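Participants wanted: carpet comfort study in Odville

Didau is a small company which makes floor coverings for homes and offices. We are looking for 200 adults who will help us to choose our next carpet range.

You will come to our rooms on Randumdale Road for one visit in October. You walk on 5 carpets in your socks, you sit on each of them for a short time, and then you fill in a form about softness, warmth and noise. You do not need any knowledge of carpets. Please do not apply if you have an allergy to wool or if you have a foot injury now.

The visit takes one morning, from 9 a.m. Tea and lunch are free. The bus to MacPherson Square stops near our door.

To apply, write to the Didau study desk with your age, your shoe size and the type of floor you have at home.
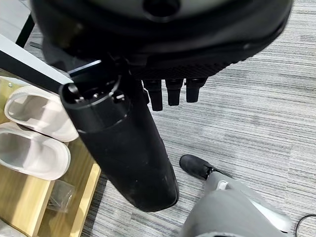
One reader asked if people who have only tile at home can also join. Yes, they are very welcome, and we still have few of them on the list.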